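Robots and roses: an afternoon at the Gostero open day

I'll admit I went for the free coffee. Gostero has been out on the Loltbridge road for years, and like most people around here I've driven past it on the way to the garden center without ever wondering what goes on inside. So when the flyer came through the door in March saying they were throwing the place open for the afternoon, with robots, I put on a clean shirt and went to see.

So did everybody else, apparently. The woman on the desk told me they'd printed 400 visitor stickers and were down to the last sheet by two o'clock, and the overflow parking was already on the grass. I got a sticker, a map that was a photocopy of a photocopy, and a slot on the 2:30 tour (the coffee was very good, by the way, and there were lemon bars).

The tour starts in the big hall where they do their regular business, packing machines mostly. We watched one fold cartons for a while, which is more hypnotic than you'd think. Our guide was a young engineer with a headset that kept cutting out, so those of us at the back got every third sentence. I did catch that 43 people work on this site now, and that the older machines at the far end were bought from Kramer when that plant closed. A man next to me said he used to run one of them, and he spent the rest of the tour telling me what they'd done wrong with the guards. I enjoyed that almost as much as the official version.

But what people had come for was upstairs, in the room they call the Pritosari lab. Pritosari is the name of their project on getting robots to handle soft and awkward things, and this year they've picked flowers. You stand behind a rope, about ten at a time, and watch two robot arms work in a little booth done up like somebody's front parlor, with yellow wallpaper and vases of roses along the back. My aunt had wallpaper very like it. The kids in our group were pressed right up against the rope and had to be asked to step back twice!

The engineer said the idea is that a box is easy and a rose isn't. A box is the same shape every time and it doesn't mind being squeezed. A stem rolls, the leaves catch on each other, and the heavy end is the end you're not holding. They want the arms to be able to pick up a stem from wherever it happens to be lying and put it in a vase, and then do it again with a different stem and a different vase. Somebody asked how many tries they've logged so far and the answer was 600 since the new year, with a long list of notes on what to change.

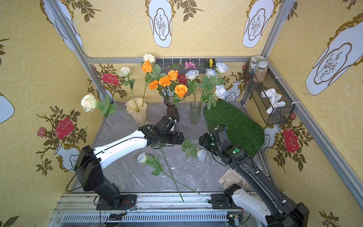 I asked whether the plan was to put the florist in town out of work, and I got a nervous laugh and then a proper answer. They're thinking more of the big packing sheds, where people stand in a cold room all night before Mother's Day sorting stems by the bucket. I've got a cousin who did two seasons of that and her hands were a mess by the end of it, so I can see the point. A lady behind me wasn't so sure and said so – she thought those jobs were the only thing keeping some families going through the spring. The engineer didn't try to argue with her, which I liked, and they were still talking when our group got moved along.

There was a hands-on table in the corridor after that, where you could try a small gripper yourself with a joystick. I had three turns at picking up a plastic cup and managed it once. The girl in front of me, who can't have been more than eight, got it first time and went straight to the back of the line to do it again. There's also a comment board by the stairs, and when I left it had 127 sticky notes on it, a good number of them drawings of robots holding flowers.

If you missed it, the desk says they're hoping to do another one in the fall, probably over two afternoons so the groups can be smaller. Parking will be in the back field next time. I'd wear flat shoes, as those stairs up to the lab are steep, and I'd get there before the lemon bars run out.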